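Home Articles Issues Authors Search

3.2 Surface reflectance and reading comfort

Desk surfaces were compared under two ceiling lighting levels in the Brurnholm office. Each of the 20 participants read printed text for 50 minutes at a white surface and for the same period at a mid-gray one, with a break of 16 minutes between sessions. The order was reversed for half of the group. Lamps were switched on well before each session - output drifts during warm-up - and blinds were kept closed.

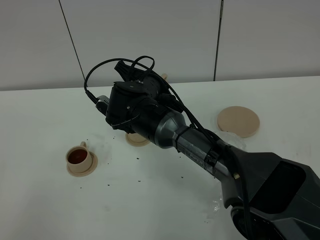 Figure 3. White tabletop with dark equipment.

Comfort was rated on a scale from 0 to 100 at the end of each session. Ratings for the white surface fell at the higher lighting level, while those for the gray surface changed little. The drop was largest among participants who sat facing the window wall. Reading speed did not differ between surfaces at either level.

Kuusisto reported a similar pattern for glossy paper, although her sessions were shorter and used a single lamp type. Paper gloss was not varied in the present work. Desk height was fixed, so the effect of viewing angle cannot be separated from that of seating position.

Shares 16 Comments 2

Related articles
Glare ratings in shared offices - Niilo Nurmi
Paper gloss and reading time - Orvokki Kuusisto
Lamp warm-up in the Conau test room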